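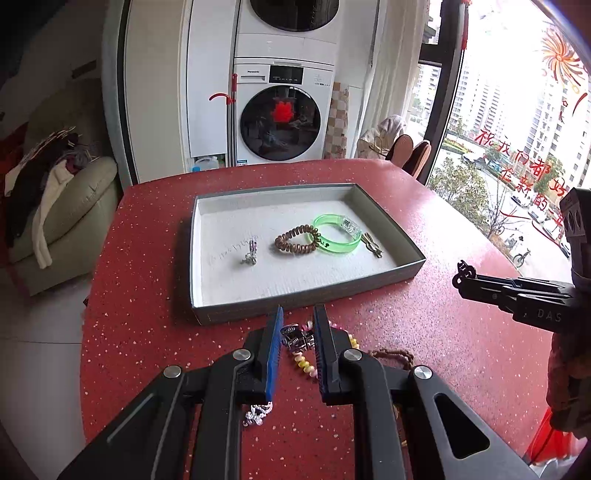

Small Things, Picked Up Well

The first thing I did with the Hurura hand kit was pinch a hair clip, let go, and pinch it again. I must have spent an hour like that. A pair of these grippers on a table covered with bracelets and hair ties is a surprisingly happy way to lose an evening, and I say that as someone who was sent a review kit and meant to be done by dinner.

Hurura comes from Wekmont, a small company that has spent its short life on one question: how do you get good examples of everyday handwork into a robot without hauling the robot into everyone's living room? Their answer is a tool you hold yourself. You squeeze, the two fingers close, and the kit records what you did. Later, software turns those recordings into practice material for an arm.

"People at home do clever things with their fingers all day long," says Funmilayo Ogbonna, who leads the design team. "We wanted to catch the boring ones. Sorting a tray of hair clips is boring, and it's really hard."

She's right about the hard part. A coil hair tie squashes when you grab it. A crossed hairpin lies so flat that you have to come in at a steep angle, and a beaded bracelet sags the moment it leaves the table. Claw clips are my favorites - there's always a curled prong somewhere that gives the fingertips something to catch.

Tidying accessories is one of 36 starter tasks in the Studach pack, the set of home jobs that comes with the kit. A shallow box lid makes a fine tray. I did 223 runs over two weeks and kept every one, even the clumsy ones, which the guide tells you to do.

Setup took me 22 minutes, most of it spent pairing the second hand. The app is plain and quick. You pick a task, record, look it over, and move on. I would love a bigger undo button, and the grips could be kinder to small hands (mine ached after the longer sessions). Shiny tabletops also made me slow down, though a cloth under the work helped.

Fiifi Acheampong tests home robots at the Kälin workshop and has been using Hurura since June. He likes to begin with loose piles. "Neat rows teach you very little," he told me. "Let the bracelets sit on top of each other. Let the clips tangle. That's how they are on a real table."

His first batch was 100 recordings of one person clearing a dresser top, and he still goes back to it when he changes something in his training setup.

I've had bigger and fancier machines through here, and I sent most of them back without a second thought. I asked Wekmont for another month with this one. The laundry tasks are next, starting with socks.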